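4 任务分析:床面上的衣物折叠

4.1 问题的范围

家务机器人的公开演示中,叠衣服出现的频率很高,但多数演示的条件相当宽松:衣物事先摊平在硬质桌面上,背景为单色,相机固定在正上方,光照均匀。本节讨论的是条件较差的一种情形,即在卧室床面上折叠针织衣物。我们关心的问题是,现有的模仿学习策略在脱离桌面之后还剩下多少能力,以及损失的部分应归因于感知、接触还是任务规划。

选择床面有两点考虑。其一,在住户访谈中,床是衣物收下来之后最常见的临时堆放处和折叠处,把衣物先搬到桌上再叠,对住户而言等于多出一道工序。其二,床面本身是软的,夹爪指尖下压时支撑面随之下陷,桌面上成立的“触底后回抬”这一类启发式动作在床面上不再可靠。第3节所述的厨房台面任务和Lammers工位上的零件分拣任务均不涉及这一点。

需要说明的是,我们所说的“完成”采用住户标准,而非几何标准。几何标准要求折叠后的轮廓与目标矩形的重合度超过阈值,便于自动计算,但与实际使用的关系较弱:一件重合度很高的衣物,内层可能是拧着的,拿起来即散;一件边缘不齐的衣物,放进抽屉却毫无问题。住户标准只问一件事,即叠好的衣物能否被单手托起并移入抽屉而不松开。该标准由人工判定,成本较高,判定者之间的分歧在4.5节中报告。

4.2 任务分解

我们将一次折叠分为四个阶段:展开、定边、翻折、收整。展开阶段把团状或半折状的衣物处理成大致平整的状态;定边阶段确定下一次抓取所在的边缘及抓取点;翻折阶段夹住布料,抬起、平移并放下;收整阶段压平鼓起部分,并把露出的袖子、裤脚或下摆塞回轮廓之内。

四个阶段的难度分布并不均匀。翻折阶段的轨迹较长,视觉上也最显眼,却是策略最容易学会的部分。一旦夹持稳定,抬起和平移对末端位置误差的容忍度可达数厘米。真正困难的是定边阶段末尾的抓取动作。夹爪要在布料边缘处合拢,夹住需要的层数,又不能带起下面的床单。针织面料较厚,边缘常常卷曲或内折,从上方看,一条边可能是单层布的边界,也可能是两层布的折线,二者在图像上的差别只有一道阴影的宽度。 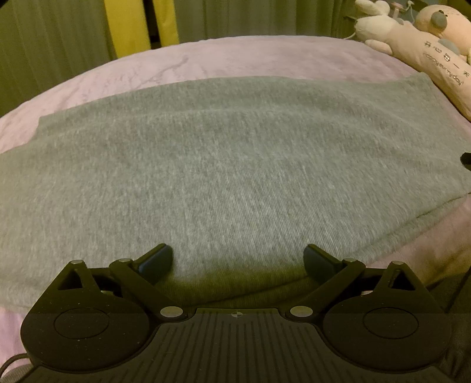 抓取深度的选择因此成为一个欠定问题。下探不足,夹爪只能捏到表层,翻折时上下两层错开;下探过度,指尖会压入床垫,合拢时把床单一并夹起。人在执行同样的动作时主要依靠指腹的触觉来区分布料与床单,视觉只提供粗略位置。手持夹爪的示教者没有指腹触觉,只能通过手柄感受到合力,但仍然能够通过轻微的前后搓动使布边翘起,再行夹取。这一搓动动作幅度很小,持续时间短,在按固定频率采样的数据中往往只占几帧,训练时容易被当作抖动平滑掉。

4.3 观测与动作空间

策略的视觉输入来自腕部广角相机。广角镜头的好处是夹爪贴近布料时仍能保留足够的周边信息,使策略知道自己位于衣物的哪一侧;代价是明显的桶形畸变,直的衣物边缘和床沿在图像中成为弧线。我们比较了先做去畸变再输入与直接输入原始图像两种做法。去畸变之后,图像四周的像素被拉伸,有效分辨率下降,而布边恰好经常出现在这些位置。最终的系统保留原始图像,由视觉编码器自行适应。

相对位姿由视觉惯性里程计给出。卧室环境对里程计并不友好。大面积的纯色床单和同色衣物缺少角点,在夹爪俯身靠近床面、视野几乎被布料占满时,位姿漂移最为严重。窗帘的褶皱、床头的物件等背景内容反而提供了较为稳定的特征,前提是窗帘没有被风吹动。我们没有在环境中布置额外的标记物,理由是住户不会接受这种布置,由此得到的成功率也不能代表实际部署。

动作空间为末端执行器的相对位姿增量和夹爪开度。执行频率为10赫兹,底层控制器对相邻指令做插值。夹爪开度作为连续量处理,不做二值化。在桌面任务中,二值化开度对结果几乎没有影响;在针织衣物上则不同,半开状态下的推、压、拨是收整阶段的主要手段,二值化会使这些动作完全丢失。

4.4 对照系统

我们选取三种对照系统。第一种为Gimell,采用解析式的折叠规划器,先分割衣物轮廓,再匹配模板,按预定折线执行。第二种为Bavard,是端到端的扩散策略,网络结构与我们的系统接近,但训练数据全部来自桌面遥操作。第三种为Andine,在Bavard的基础上增加了一个深度分支,用于估计布料的局部高度。三种系统使用相同的机械臂和夹爪,初始状态由同一组参考照片复现,每种系统执行100次。

复现初始状态的操作流程如下:操作员将衣物按参考照片摆放,以半透明叠加的方式比对轮廓,偏差超过3厘米则重新摆放。柔性物体的状态不可能完全复现,尤其是内层的皱褶,外部轮廓一致并不意味着内部构型一致。这一误差对所有系统同等存在,但会增大单次结果的方差,读者在比较相近的成功率时应予以注意。

4.5 失败分析

在床面条件下,各系统的失败集中于少数几种模式。Gimell的失败多发生在感知阶段。它的分割模块假定衣物与背景之间存在清晰的颜色或高度边界,当衣物边缘内折、床单又起皱时,床单的皱褶会被识别为衣物的一部分,折线随之偏移。模板匹配对此没有纠错能力,规划一旦生成便执行到底。

Bavard能够在大多数情况下靠近正确的边缘,但抓取深度系统性地偏深。这与其训练数据有关:在硬桌面上,指尖触及桌面即停止,策略学到的终止线索是图像中指尖与布面的相对关系不再变化。床垫会下陷,指尖与布面同步下移,该线索迟迟不出现或出现得过早。由此产生的典型结果是床单被一并夹起,衣物连同床单一起移动,之后的动作便全部失去意义。在这种情况下,策略很少主动松开重试。

Andine的深度分支部分缓解了上述问题。布料局部高度的估计在织物纹理清晰时较为可用,在阴影处误差增大,而需要抓取的内折处恰恰多为阴影。我们观察到Andine在靠近内折边缘时出现迟疑,夹爪在边缘上方反复微调,直至超时。把超时上限放宽到原来的2倍后,一部分迟疑的试次能够继续完成,但从住户的角度看,一件衣物占用数分钟本身就是一种失败。

判定者之间的分歧主要出现在收整阶段。一部分判定者认为袖子露出在外但不影响托起的衣物应算完成,另一部分则要求重新折叠。我们采用多数意见,并保留了原始判定,供其他研究者按更严或更宽的标准重新统计。

4.6 数据多样性的作用

床面任务的一个难点在于,变化因素彼此交织。床单的材质决定摩擦,床垫的软硬决定下陷量,衣物的厚度和织法决定边缘是否卷曲,环境光则决定折缝处阴影的深浅。在实验室里可以逐一控制这些因素,但要覆盖所有组合并不现实。我们的做法是增加采集地点,减少每个地点的示教次数。在总时长相同的条件下,地点较多的数据集在未见过的卧室中表现更好,在见过的卧室中略有下降。

这一结果与刚性物体操作中的已有观察方向一致,但原因可能不尽相同。对刚性物体而言,环境多样性主要改善视觉泛化;对床面上的衣物而言,接触条件也随地点改变,策略因此接触到不同的下陷量和摩擦,并学到较为保守的下探方式。为区分两种因素,我们做了一组附加实验:在同一间卧室内只更换床单和衣物的颜色,床垫保持不变。由此得到的策略在新卧室中的感知错误有所减少,夹起床单的比例则没有明显改善。仅靠图像增强来模拟多样性,对后一类失败的帮助应当是有限的。

示教者的习惯同样是一个变化来源。有人习惯从靠近自己的一侧起叠,有人先把衣物转过九十度;有人用搓动翘起布边,有人从侧面斜插。混合训练时,扩散策略能够保留多种模式,但在执行中偶尔会在两种模式之间切换,例如以斜插姿态接近,却在接触后转为搓动,结果两者都不成立。增大动作块的长度可以减少切换,同时降低了对布料滑脱的反应速度。我们最终采用较短的动作块,接受少量切换造成的失败。

4.7 与车间任务的比较

在Lammers工位上,相同的策略结构经过少量数据微调即可达到可用水平。零件为刚性,托盘位置受夹具约束,失败后由传送机构将零件送回,一次失误的代价很小。床面折叠不具备上述任何一项条件。衣物的状态在每次失败之后都会变化,且多半变得更差:一次错误的翻折会产生新的皱褶和新的内折边,使下一次定边更加困难。因此,单步成功率不能直接相乘来预测整件衣物的完成率,实测值低于独立假设下的估计。

就目前的结果而言,床面折叠在无人值守的条件下尚不可用。在有人在场、允许人在失败时把衣物重新摊开的条件下,系统能够完成其中一部分衣物,但人的介入时间大致相当于自己叠好一件衣物所需的时间,并未形成节省。毛巾和枕套等矩形织物的情况较好,附录中给出了分类结果。带帽衣物和裤腿收口的针织裤最为困难,收口处的弹性会在夹爪松开后将折好的部分拉回,现有策略没有学到按压停留这一步。下一节讨论在夹爪指面加装触觉传感层之后,抓取深度误差的变化,以及该传感层在反复接触起绒面料后的信号衰减。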